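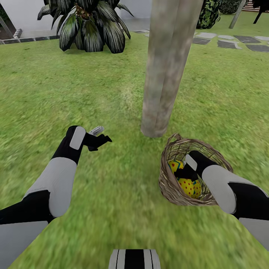
Section 4. Planning and budgeting before you order

Revision of 16 Jun 2021

Read this section before you ask Bososetti for a quotation. It applies to the Marikar two-arm system, both in simulation and as hardware.

4.1 Decide what you will buy first

1. Write down the task in one sentence, for example "pick up a painted egg from a basket on grass". If you need more than one sentence, you have more than one task, and each one must get its own line in the budget.

2. Choose the simulation license or the full system. We recommend that you begin with the license. It costs 400 per seat for one year and can be moved to another computer one time.

3. Check the computer against the list in Appendix B. An older graphics card will start the program, but outdoor scenes with grass and plants will run slowly.

Note: The license price does not include the Derko scene package. The package is ordered separately and costs 543. Gardens and lawns are in this package only.

4.2 Choose the grippers

1. Measure the smallest and the largest object of your task at the widest point.

2. Compare both values with the opening of the standard two-finger gripper. Leave some free space on each side for the approach.

3. Repeat the check for objects which lie in a container. The fingers must go down inside the rim, so the container is also part of the measurement.
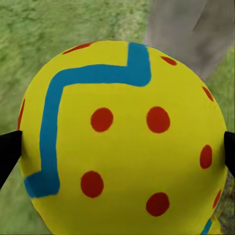

4. For round and smooth objects, plan to grip on two opposite sides at the widest point. If your tests in simulation show slipping, add the soft finger pads to the order now. A later order has a separate delivery charge.

Caution: A good result in simulation does not prove that a fragile object will survive a real grip. Keep money in the budget for test objects that may break.

4.3 Prepare the budget sheet

1. Enter the starter set (4 seats and the first year of support) at 1,569. The starter set replaces the single seats, so do not enter both.

2. Enter the scene package, if your task is outdoors.

3. Enter the training days. Training takes place in our Brimton office or online – the online training has no travel cost, but the groups are smaller and fill early.

4. Add the yearly renewal. Renewals are invoiced each April, also when you bought the license later in the year.

Note: Prices are without tax. A quotation with hardware is always made individually, and this manual can not replace it.

When the sheet is complete, continue with Section 5, Ordering and delivery.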